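Two weeks with the Sanna grippers

I've finally had a proper go with the Sanna hand-held grippers and I'm still grinning, so forgive me if this rambles a bit. Sotiris Dimitriou at Flullthorpe lent me the pair in October, along with a bag of spare cables and a note saying "don't lose the small screws". (I have lost one small screw.)

Up to now I'd done everything on the Indudau pair, which are solid things but heavy at 501 grams each. The Sannas come in at 400, and I didn't think I'd notice. By tea time on the first day I certainly had! My wrists usually start complaining after an hour of folding, and this time I only stopped because I was hungry.

Cloth is what I care about most, so cloth is what they got. I set myself 300 folds, mostly plain white, and kept a scruffy tally in a notebook. The angled finger plates are the bit I love. They come together cleanly on a folded stack and you can feel when you've got the top layer and when you've got the lot, even through the trigger.
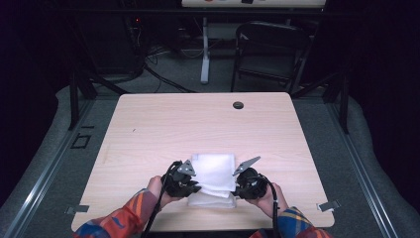
The trigger itself is lighter than the Indudau one, with a softer start and a firmer last bit of travel. I kept closing too hard for the first thirty or so folds and dragging the lower layers along with me. Once I'd got used to it I was quicker than I've ever been – and tidier, which surprised me more.

Cables are my one real moan. They leave the handle low down, and if you cross your hands over they get in each other's way. I tried a loop of tape at the elbow and it helped a lot. A swivel would help more, and Sotiris says there's one in the works for version 2.

I also swapped over to the Brisanlow controller for the last few sessions. Setup took ten minutes and the lag felt smaller, though I haven't measured it yet, so take that as a hunch. Next on the list is socks, then a fitted sheet if I'm feeling brave.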